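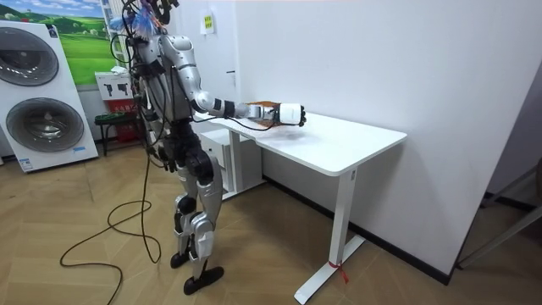

Mudgway standing desk with white top, against a plain wall

Mudgway Standing Desk – White
by Zirklow

£189 including VAT
In stock. Delivery to the door, or collect from our Gondton shop.

Add to basket
Add to wish list

Overview

The Mudgway is a plain sit-and-stand desk for home offices, workshops, classrooms and spare rooms. It has a rectangular white top with rounded edges and no drawers, shelves or back panel. You can stand it against a wall or out in the room.

The height is changed with an electric motor. Press and hold the up or down button and the desk moves until you let go. There are no stored positions on this model. If you want to save a sitting height and a standing height, look at the Pimar controller, sold separately, which plugs into the same socket under the top.

The desk will lift up to 100 kg, spread evenly. That figure includes anything clamped to the top, so remember to count monitor arms and lamps as well as what is sitting on the surface. Please don't sit on it or use it as a step.

The top

The white finish is smooth and matt. It shows marks less than a gloss top but it will show some, mostly faint grey ones from bags, cable covers and the undersides of equipment. Wipe these off with a damp cloth and a little washing-up liquid, then dry the surface. Do not use scouring cream, wire wool or bleach. Marks from rubber feet can take two or three goes. If you keep anything heavy in one place for months, put a felt pad under it.

There is no cable hole in the top. Leads go over the back edge and into the tray, which screws on underneath. We can't drill tops to order, and a hole drilled at home will end the guarantee on the top (the frame stays covered).

Floors

The feet have screw levellers. On wood or parquet, fit the felt discs from the parts bag before you turn the desk upright. On thick carpet leave the discs off and wind the levellers out a little further. Check the desk again after a week, as carpet settles.

Keep floor cables clear of the feet and leave enough slack for the desk at its highest setting. Most of the calls we get about a desk stopping halfway up come down to a short monitor lead.

What's in the box

Top
Frame, in parts
Motor and power lead
Up and down control
Cable tray
Felt discs, screws and hex key
Printed instructions

You will need your own cross-head screwdriver.

Putting it together

Allow an hour. Build the frame upside down on the underside of the top, with a blanket or the flattened carton beneath it to protect the finish. Turning the desk over is a job for two people. Lift it by the frame, never by the edges of the top.

Before first use, hold the down button until the desk reaches its lowest point, let go, then hold it again until you hear a click. This sets the height. The desk won't go up until it has been done, and it has to be done again after a long power cut or if you move house with it.

Guarantee

Two years on the frame, motor and control, and the same on the top for faults in the finish. Wear from normal use is not covered. Keep your order email, as we ask for the order number when you make a claim.

Delivery and returns

The desk comes in one long, heavy carton. Our drivers bring it to the front door or the main entrance of the building and are not able to carry it upstairs. Orders placed before noon go out the next working day.

Unused desks can be sent back in the original packaging. If the frame has been screwed to the top, we can still take it back, but we charge for the screw holes.

Orders for schools and offices are handled by Bronwyn Pearce at the Gondton shop, who can also arrange invoices and split deliveries.

Questions from customers

Can I buy the frame without the top?
Yes, from August. It will be listed under Mudgway Frame Only.
– Saskia Grimshaw, Zirklow customer service

Will a clamp-on monitor arm fit?
Most will. Clamp it to the back edge and away from the corners, where the rounding leaves less to grip. Check that the clamp clears the cable tray.
– Saskia Grimshaw, Zirklow customer service

Customer reviews

Arvid Brekke
Solid enough at sitting height, a small wobble when right up. The instructions are fine apart from the page on the cable tray, where the drawing is the wrong way round. Motor is quiet.

Tarcísio Siqueira
Bought for our workshop as a bench for light jobs. Cleans up well. I would have liked a longer power lead – we had to move a socket.

Pylyp Vakulenko
One felt disc was missing from the bag. Emailed and got a full new set in the post. Desk itself has been good.

Write a review

Also in this range

Mudgway Standing Desk – Oak Effect
Mudgway Side Table
Pimar Controller
Spare felt discs and screws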